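Painting a tabletop white with a two-part waterborne finish

Dranstead Workshop Notes
Last revised June 2, 2022

The method below is for a flat indoor tabletop, either bare wood or previously painted. It uses Nover white topcoat with Belay hardener. Other waterborne two-part paints behave in much the same way, but the mixing ratio and the waiting times must be taken from their own tins.

What you need

Nover white topcoat and Belay hardener
A stain-blocking primer
Abrasive paper, P100 and P240
A short-pile foam roller, 100 mm wide, and a tray
Kitchen scales reading to 1 g
Sugar soap, clean water and lint-free cloths
Nitrile gloves, safety glasses and a dust mask

Step 1. Clean

Wash the top with sugar soap at the dilution given on the packet. Rinse twice and let it dry overnight. Wax and silicone polish both cause small round craters in the paint, and sanding spreads them further if they have not been washed off first. Pay attention to the front edge, where hands rest.

Step 2. Sand

Use P100 only on damaged areas or thick old paint, then go over the whole surface with P240. Keep the block flat and stay off the corners until the end. An old gloss finish is ready when it is evenly dull from every angle. Remove the dust with a vacuum and then with a barely damp cloth.

Step 3. Prime

Apply one coat of primer. If yellow or brown marks come through as it dries, apply a second. Knots nearly always need it, and old oak sometimes does. Sand lightly with P240 once the primer powders cleanly instead of clogging the paper.

Step 4. Mix

Mix by weight. Set the container on the scales, zero them, and add 187 g of Nover. Zero again and add the hardener in the proportion printed on the Belay bottle. Stir slowly for 2 minutes, scraping the sides, and leave to stand until the bubbles have risen. This quantity is enough for one coat on a small dining table. Do not keep leftovers -- mixed paint can look usable in the pot and still fail to cure on the table.

Step 5. Roll

Pour into the tray, load the roller, and work in strips along the length of the top. Finish each strip with a single light pass in one direction. Stop when the strip is covered, even if faint texture is visible, as most of it levels out in the first few minutes. Check against a low side light. Missed patches are hard to find on white from directly overhead.

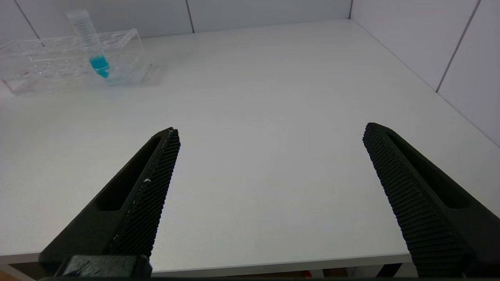
One reader reports that two thin coats over grey primer still looked patchy, and that switching to white primer cured it without a third coat. This agrees with our own results. Grey primer is better kept for dark colours.

Leave the first coat for the recoat time on the tin, adding half as much again if the room is below 15 degrees. Sand with P240, wipe, and repeat steps 4 and 5 for the second coat.

Step 6. Cure

Touch-dry is a matter of hours, but the film goes on hardening for much longer. Keep the top clear for the first day. Light items such as bowls and plastic cups can go on it from the second day, lifted and not slid. Hot dishes, damp cloths and anything with rubber feet should wait for the full cure time, roughly a fortnight in a heated room. Rubber can mark white paint permanently if it is left standing on a soft film.
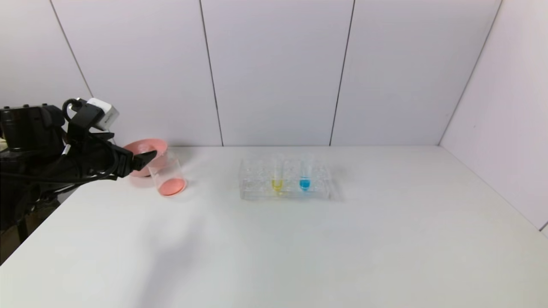 Faults and remedies

Craters: polish or silicone left on the surface. Let the coat harden, sand back to sound material, wash again and reprime.

Orange-peel texture: too little paint on the roller, or a warm room. Sand flat and recoat with a fuller roller.

Soft film after a week: wrong ratio or poor stirring. It will not improve with time. Scrape off and start again from step 2.

Yellow marks returning: tannin or nicotine. Spot-prime twice, then recoat the whole top -- a patched area will show at the edges.

Storage

Keep both tins closed and above freezing. Opened hardener absorbs moisture from the air and should be thrown away if it has turned cloudy or thick. Take it to a household hazardous waste site and do not pour it down the sink.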